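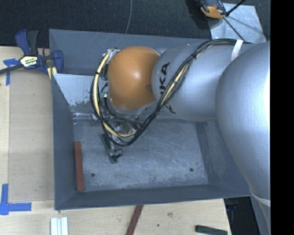

Bin cell: parts and spares for next quarter

July, 3:40 pm

Went through the cell with Érica Barros before the order goes in. We have 2731 left on the equipment line and I'd like to keep some of it for the fall.

Cables. The bundle on the arm is held with black ties and a strip of white tape. I want a proper dress pack. Kamier quoted 41 per clamp ring and we need four, so 164. Their sleeve is extra, 156 for the length we measured. Érica thinks we can skip the sleeve if the rings are spaced right. Leaving it in for now.

Tubing. Cream-yellow stuff is fine, same again. Palero sells it at 29 a roll. Two rolls.

Bin. Coating is worn on the panel inside, upper left, and the floor is scratched and stained. Asked Atley about a repaint versus a new one. No answer yet. A new bin means checking that the two holes in the floor are in the same place, or redoing the mounting.

Clamps. One blue and black bar clamp at the corner of the bin. Would rather bolt down a fixed stop and mark the table properly in place of the blue tape. Shop can make the stop, no purchase needed, but it has to go on their list before the 29th.

Gripper fingers. Not ordering until Guimarães sends the new drawing. Put down 500 as a placeholder.

Running total without the bin: 878. That leaves 1853.

To do: call Atley again, get shipping from Kamier in writing, ask Érica which account the tubing goes on (last time it was charged to the wrong one).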